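Vulla Slim Hangers, Pack of 100: Review

I bought these to replace the mixed hangers in a bedroom closet that is 61 inches wide. The closet held shirts, two coats and a row of work pants, and the rod was full. Wood hangers took up most of the room, so I wanted something thin that would still hold a winter coat.

The Vulla pack came in a plain box with the hangers tied in bundles. They are coated in a soft flocked finish. Silk blouses and wide-neck sweaters stay put on them, which they never did on bare wire. The coating leaves a little dust on dark clothes for the first week. Wiping each hanger with a damp cloth before use took care of most of it.

Weight is the weak point. Shirts and dresses are fine. A wool coat made the arms bow after a month, and I moved both coats back to wood. The Morrison slim hanger, which I used in my last apartment, is stiffer and held the same coats with no trouble. It also costs nearly twice as much.
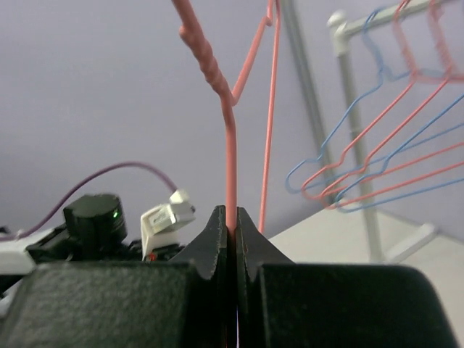
Pink wire hanger with a twisted neck.

Wire hangers are still the thinnest choice, and I keep a few for items waiting to be ironed. They leave bumps in knit shoulders, so I don't use them for storage.

The hooks on the Vulla turn all the way around. Two were loose out of the box and one came off in January. The seller sent replacements without asking for the old ones.

Of the 100 hangers, I use 80. For a closet of mostly light clothes I would buy them again. For heavy coats, get the Morrison or stay with wood.

Rating: 4 out of 5

Related reviews
Hivo Over-Door Shoe Rack
Morrison Cedar Blocks
Vulla Pants Hangers with Clips
Best Garment Bags for Small Closets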